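### 4.2 Sitzkomfort als Messgröße: Einwände

Die Annahme, Sitzkomfort lasse sich aus der Druckverteilung zwischen Körper und Polster ableiten, hält sich in der Literatur zur Wohnmöbelforschung erstaunlich zäh. Auch die viel zitierte Erhebung von Laitinen beruht darauf. Dort wurden 1105 Haushalte schriftlich zu ihrem Sofa befragt, und aus den Antworten wurde ein Komfortindex gebildet, der mit dem mittleren Sitzdruck korreliert. Der Zusammenhang ist statistisch gesichert, aber schwach. Vor allem bleibt offen, was die Befragten unter »bequem« verstanden haben. Der Fragebogen sah dafür eine einzige Skala vor, ohne Angabe, ob der erste Eindruck oder ein ganzer Fernsehabend gemeint war.

Tang hat diesen Punkt in der Warnport-Studie aufgegriffen und zwischen Anfangs- und Dauerkomfort unterschieden. Das ist ein Fortschritt, löst das Problem jedoch nur zum Teil. Die Dauerbedingung betrug zwei Stunden, und während dieser Zeit durften die Teilnehmenden lesen, aber nicht liegen. Wer jemals einen Abend auf dem eigenen Sofa verbracht hat, wird bezweifeln, dass damit das übliche Verhalten erfasst ist. Lagewechsel, angezogene Beine und das Abrutschen in die Ecke kommen in den Daten schlicht nicht vor.

Hinzu kommt die Frage der Polsterform. In fast allen Modellen wird die Rückenlehne als ebene, gleichmäßig nachgiebige Fläche behandelt. Geheftete Lehnen mit abgesetzten Kopfpolstern (Abb. 3) entsprechen dieser Vereinfachung kaum, da Heftpunkte und Nähte die Fläche unterbrechen.
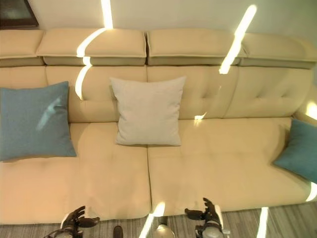 **Abb. 3:** Sofa mit gehefteter Rückenlehne, abgesetzten Kopfpolstern und zwei breiten Sitzkissen.

Welche Folgen die Vereinfachung für die Vorhersage hat, ist schwer zu beziffern. Die Skakau-Gruppe gibt an, der Fehler liege innerhalb der Messgenauigkeit, stützt sich dabei aber auf 13 Versuchspersonen, die sämtlich aus dem eigenen Institut stammten. Eine Aufschlüsselung nach Körpergröße fehlt. Gerade bei Kopfpolstern wäre sie nötig – was der einen Person den Nacken stützt, drückt der anderen gegen den Hinterkopf. Ein Mittelwert über beide sagt dann wenig.

Ähnlich vorsichtig sind die Angaben zur Alterung des Schaumstoffs zu lesen. Im Zestley-Verfahren wird das Sitzkissen mit einer Prüfmasse wiederholt belastet, bis sich die Bauhöhe nicht mehr messbar ändert. Nach rund 880 Zyklen soll dieser Zustand erreicht sein. Ob die Zahl etwas über den häuslichen Gebrauch aussagt, wird nicht diskutiert. Menschen setzen sich selten mittig und senkrecht auf ein Kissen, und sie bevorzugen in der Regel einen festen Platz. Eine einseitige Ermüdung bildet das Verfahren nicht ab.

Wir verwenden den Druckindex im Folgenden trotzdem, allerdings nur zum Vergleich von Bezugsstoffen bei unverändertem Aufbau. Für Aussagen über verschiedene Möbeltypen halten wir ihn für ungeeignet. Die in Abschnitt 5 berichteten Werte sind daher nicht als Rangfolge der Bequemlichkeit zu verstehen, auch wenn die Darstellung in der Tabelle diesen Eindruck nahelegen mag.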